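Cables, finally

January 27, 2023

Quick one tonight, kettle's on and I've got to be up early. But I promised I'd write up the cable thing and it's been on my list since May so.

Background, for anyone new. Moved into the back room at Fatumano last spring, brought one box marked LEADS, never opened it. Then a second box. Then a drawer. You know how it goes. By Christmas I was buying extension leads because I couldn't get at the ones I own. Last one was a Sesport, 30 quid, and I had a perfectly good one in the box the whole time. Under a fondue set. Cross with myself for days.

So, new rule. Every power strip gets laid out flat on a big pale surface, lead and all, and looked at properly before it goes anywhere. Check the switch. Check the plug. Run the lead through for nicks. Then either it has a home or it goes in the bag for the tip.

The white one is the one I use most and it's the one I coil worst. Rectangular strip, two rows of sockets, lead that wants to go its own way. Pull it straight and it springs back into a loop. I've been winding it round the body for years and apparently that's the worst thing you can do to it, kinks it right where it goes in.
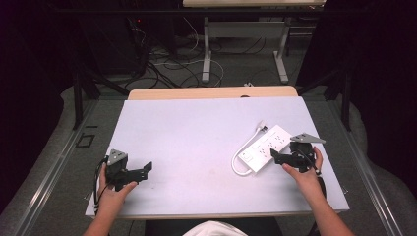
Never wrap it round the strip, wrote Cakamov under my last post, go over and under and let the lead decide which way it wants to turn. Which sounded like nonsense, if I'm being fair, and then I tried it on the hoover lead and it lay down like a lamb. So fine. Over, under, over, under. One loop normal, next one with a twist of the wrist so it goes on backwards. Takes a bit of getting used to. First three goes I ended up with a figure of eight and a knot in teh middle.

Things I've learned so far, no order:

Clear the table first. All of it. I tried doing it round a cereal bowl and regretted it.

Plain pale surface is good. You can see dust, scuffs, any little mark on the lead. On the old dark desk I could see nothing.

Loops about as wide as a dinner plate. Smaller and it fights you.

Leave the plug end till last and leave it on top. I used to bury it in the middle and then have to undo the lot to find it.

Velcro ties, not freezer bag ties. The wire in those digs in. A pack of 12 did me for the first box and half the drawer.

Masking tape label near the plug, one word. DESK. LAMP. SHED. I wrote a whole sentence on one and it fell off.

Don't do it when tired. See above re knots.

The floor is another matter. Behind the desks it's still spaghetti, black ones and white ones all in together, and I am not going under there until I've got a torch and a free afternoon. Plan is to do it one desk at a time, unplug everything, wipe the skirting, put back only what gets used. I said that in the autumn too. Anyway.

Also thinking about where the strips should live once they're coiled. Hooks on the back of the door? Shoeboxes? I had 7 shoeboxes saved for exactly this and then somebody (me) put them out with the recycling. There's a cabinet with shallow drawers going at the Pan place for 295 and no. Just no. It's leads.

For now, back on the table, one at a time. Strip at a slant so the lead has room to curl where it likes, then pick up from the plug end. 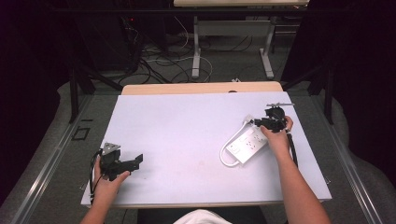

Hang them up, don't box them, is what the reader who signs off as Moth said by email, as a box just turns back into a heap by Easter. Fair point and it probably would. I've got a row of pegs left over from the hall so might give that a go at the weekend, low down, so the heavy ones aren't swinging about over my head. Worried the strips will pull the loops out of shape, though, with all the weight at one end. Maybe hang by the tie and rest the strip on a little ledge? If anyone's done it, tell me what you used. Screws or the sticky sort. I don't trust the sticky sort with anything heavier than a tea towel.

Tally for the bag: one lead with a split in it, two adaptors I couldn't name, a charger for a phone I havn't owned in ages. Not bad for one evening. The Sesport stays, I paid enough for it.

Next up is batteries, which are all in a biscuit tin, loose, and yes I know. Right, kettle's boiled. Night.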